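We use cookies to improve your visit. By continuing to read, you accept our cookie policy.

Last updated: April 2021
Reading time: 2 minutes

Robot takes on drawer checks at Rowbotham training ward

Nursing aides at the Rowbotham care center have handed part of their supply work to a humanoid robot. Since March it has been learning to open cart drawers and handle the small boxes kept in them, in a room set up with a bed and a medical cart.

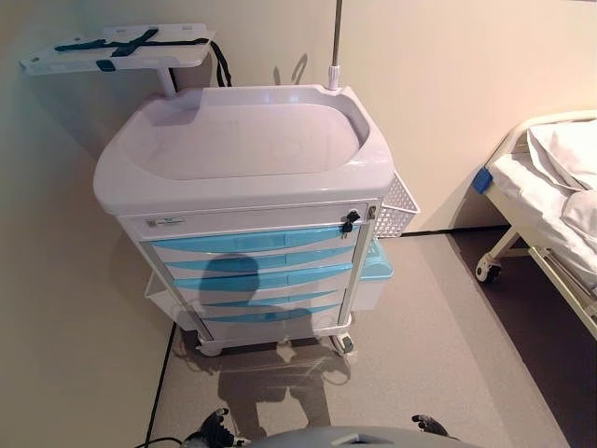
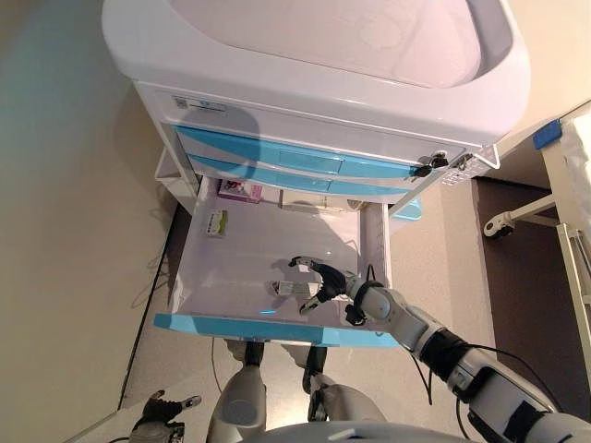
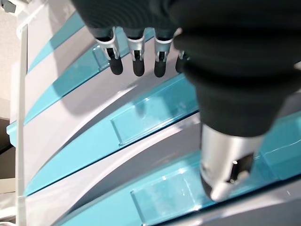
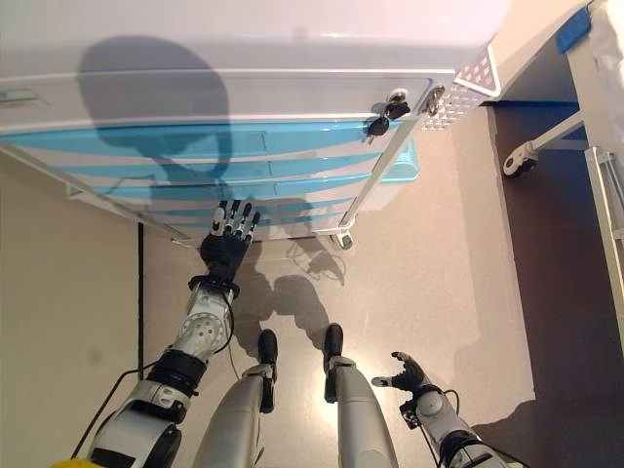 The project is run by Wunum, which supplies the control software, under the name Cidetora. It is due to last 18 weeks.

Until now, aides checked every cart by hand at the start of a shift. The center says the job took 43 minutes on a normal day, and longer after a weekend. There are almost 900 items on the stock list, many of them in boxes of similar size.

Under the new plan, the robot will do the first pass and an aide will go over the result. Medicines that need a signature stay with the nurses, and so do the cart keys.

Freya Sowerby, who manages the 16 aides on the day shift, said the start was slow. "We had to agree on where everything goes," she said. "Before, each of us had our own way of filling a drawer, and you just knew whose cart it was. That had to stop."

The aides now follow one layout for all carts. Some like it – new staff find things faster – while others say it adds work at the end of a shift, when boxes have to be put back in set places.

No jobs will be cut during the trial, according to the center. Hours saved on stock checks are to go to meals and walks with patients. Staff have asked for that in writing and are waiting for a reply.

There is also a question about nights. The evening team has not been trained on the system, and Sowerby said she would not want it used on a shift where only two people are on the floor.

A second room, in the Rinine wing, will be added if the center decides to go ahead after the trial.

Sign up for our newsletter to get local news in your inbox every morning.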